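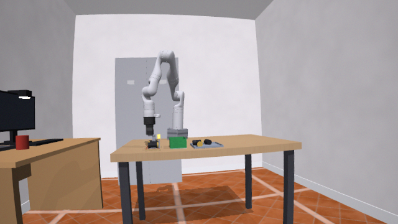
The Part That Wouldn't Let Go
By Hongjun Ding

The fault at Nirent came down to the last move in a short job. An arm takes a black cylinder with a yellowish end from a gray tray, carries it past a green box and sets it down at a small assembly on the other side of the table. In simulation the job had been passing for weeks. In October it began to fail, and the log said it was still passing.

Kaiwen Fan found it while checking a new release of Clustard, the control software Nirent writes for light assembly cells. The gripper opened at the end of the placement, the arm started up, and the cylinder came up with it for a short distance before dropping back. On 9 of the 12 runs it landed close enough to its place that the checker scored the job as done. The other three were marked as placement errors and sent to the wrong team, who spent two days on the arm's calibration.

"The arm was where it was told to be," Fan says. "We were looking at position when we should have been looking at time." 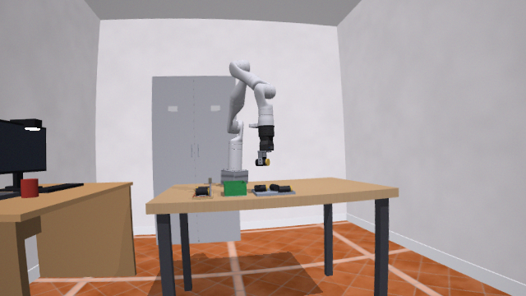 The lift command was tied to the open signal. Clustard sent "open," got back a message that the command had been received, and treated that message as proof that the fingers had moved. In the older release a small delay elsewhere in the code gave them time to clear the part. Someone cleaned up the delay and the cover was gone.

On a real cell the same mistake could throw a part. A cylinder dragged upward and released late can roll off the table or end up under the next one coming down. McPhee, a customer that was due to load the release onto two machines, was told to hold off.

The repair has two pieces. The arm now waits for a measured finger position before it lifts, and stops with an alarm if the reading doesn't come. The checker no longer scores only the final resting place. It follows the part from release until the arm is clear, and any upward movement counts as a failure.

Fan also reran the older jobs under the new checker. One of them, a bin transfer called Rornero, failed right away. It had carried the same fault since it was written.
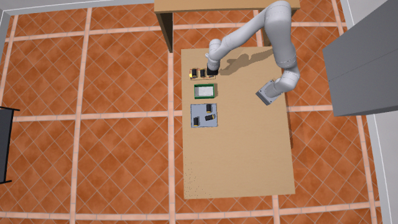 Why didn't the simulator catch the fault sooner?
The physics showed it from the first bad run. The scoring looked only at where the part finished, and people read the score without replaying the motion.

Nirent now requires a replay of at least one full run before any release is signed off. The corrected version went to McPhee on November 10, 2021, with the finger check switched on by default and no setting to turn it off.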